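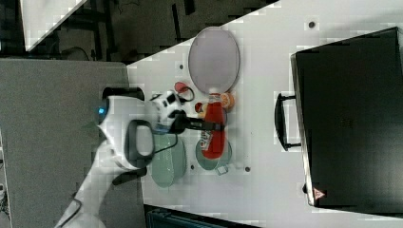

片付け作業台の月例点検、3月分の記録とコメント
カテゴリ:職場の安全/自動化設備
この記事は約6分で読めます

ダンブリッジ事業所の食器仕分け室では、返却された食器と容器を作業台に広げ、アームが一点ずつ持ち上げて仕分け箱へ送る方式に切り替えて2か月になる。以前は全部手作業だった。点検表はエンデール事業所で使っていたものを流用したが、あちらは品物が箱に揃って入ってくるため、そのままでは合わない項目が出た。当室の台には楕円の皿も丸い皿も一緒に載り、赤いプラスチックのボトルが丸皿の上に横倒しになっていることもあるので、「対象物の置き方」の欄を新しく設けた。以下、項目ごとに判定と担当のコメントを残す。判定は「良」「要処置」「経過観察」の三種。

A 始業前

A-1 非常停止ボタンの動作
判定:良
両側とも押して停止、復帰も正常。朝の点検では片側しか押していない日があった。押した側を点検表に書くこと。

A-2 アーム本体の表示灯
判定:良
青の点灯を確認。表示灯の意味を知らない人がまだいたため、レディ社の取扱説明書から該当ページを写して壁に貼った。色だけで安全と判断せず、近づく前に必ず操作盤の表示も見る。

A-3 配線とケーブル
判定:経過観察
手首部から垂れる細い黒いケーブルが、姿勢によって台上の皿に近づく。今回の点検で引っかかりはなし。被覆の傷もなし。束ね方を変えると可動範囲に影響が出るかもしれないので、勝手に結束バンドを足さない。レディ社に問い合わせ中。

A-4 グリッパーの指先
判定:要処置→処置済
指先に乾いた汚れが付いていた。拭き取り後、異常なし。清掃は電源を落としてから行う。夜の組から「拭くだけなら一時停止でよいのでは」と質問があったが、不可。一時停止中は復帰操作で動き出す。

A-5 作業台の天板
判定:良
取付穴に異物の詰まりなし。天板のがたつきなし。使っていない穴に割り箸の先が入っていたことが前回あったため、当面は毎朝見る。

B 対象物の置き方

B-1 重なり
判定:要処置
皿の上にボトルが載った状態での投入が目立つ。アームは上の物から取るが、丸い容器は触れた拍子に転がる。投入係は、転がる物をできるだけ皿から下ろして置く。完全に並べる必要はない。並べ直しに時間をかけすぎて投入が遅れ、後ろの洗浄が待たされたことがあった。どこまで直すかは、下の欄外の取り決めに従う。

B-2 キャップと小物
判定:経過観察
ふたや小さい部品が皿の近くに散らばりやすい。取り残しは人が拾う。拾うときは停止させてから。動作中に手を伸ばした事例が、聞き取りで9件出た。けがはなし。件数は本人の申告によるもので、申告した人を責めないという約束で集めた。次回も同じやり方で聞く。

B-3 割れ、欠け
判定:良
欠けた皿は投入前に除く。手作業の頃は洗う人が触って気づいていたが、今は触る人が減った。投入係の目視が最後になるので、照明を一段明るくした。

B-4 台の上の私物、工具ケース
判定:要処置
道具のケース類を台に置いたまま運転しない。置き場は棚の下段に決めた。点検や調整で台上に置く場合は、作業が終わった人が自分で戻す。「すぐ使うから」で残っていることが多い。

C 人の動き

C-1 立入範囲の表示
判定:要処置
床のテープが一部はがれている。ブクデール製の柵を追加する案もあるが、台車が通れなくなるため保留。テープは火曜日に貼り直す。

C-2 投入係と監視係の兼務
判定:要処置
人員表では一人ずつ付けることになっているが、昼の混む時間に兼務になっていた。監視係は台から目を離さない前提の役なので、投入をしながらでは務まらない。兼務になるときは運転速度を落とし、班長に知らせる。

C-3 休憩
判定:経過観察
手を動かす量は減った。そのかわり「見ているだけなのに疲れる」「首がつらい」という声が複数ある。監視は続けて6時間入っていた日があり、これは長すぎる。2時間で投入と入れ替える形に直し、来月の聞き取りで様子を見る。

C-4 教育
判定:良
全員が停止と復帰の操作を受講済み。ただし、受講が導入前だった人は実機で復帰をしたことがない。希望者は終業後に練習できる。練習時間も勤務として記録すること。

D 停止の記録

先月の自動停止と手動停止は合わせて237回。うち多いのは持ち損ねによる自動停止で、次が取り残しを拾うための手動停止だった。回数を減らすことを目標にはしない。減らせと言うと、止めずに手を出す人が出る。B-2の聞き取りでも、動作中に手を伸ばした理由として「止めると記録に残るから」と書いた人がいた。停止の記録は班ごとの比較に使わない。これは所長にも確認した。

停止理由の記入欄は「その他」が多すぎて役に立っていない。次の様式では「転がり」「ふた・小物」「ケーブル」を分ける。

E 手作業の残し方

E-1 手洗い、手仕分けの場所
判定:良
流し側の一列を手作業用に残している。アームが止まったときの逃げ場として必要で、物置にしない。先月は空き箱が積まれていた。

E-2 手順書
判定:要処置
手仕分けの手順書が導入前の版のまま。仕分け箱の位置が変わっているので、書き直す。新しく入った人はアームのある状態しか知らず、長く止まったときに動き方が分からなかったとのこと。古くからいる人の口頭説明に頼らず、紙にする。

E-3 配置換えの希望
判定:経過観察
以前の仕分け担当のうち、洗浄や配送に移った人がいる。監視の仕事が合わないという申し出は引き続き受け付ける。点検の項目に入れるのはおかしいという意見もあったが、合わない人が監視に付いているのは安全の問題でもあるため残した。

欄外(投入係と監視係の取り決め)
・直すのは、転がる物と、台の縁からはみ出した物だけ。
・向きは直さない。
・迷ったら止める。止めた理由は後で書けばよい。
・交代のときは、今どの品で持ち損ねが多いかを口で伝える。

次回までの処置
床テープの貼り直し、監視の交代表、停止理由の様式、手順書の改訂。ケーブルの件は回答が来しだい追記する。

シェア 14 コメント 3
タグ:点検表 協働作業 食器仕分け 現場の声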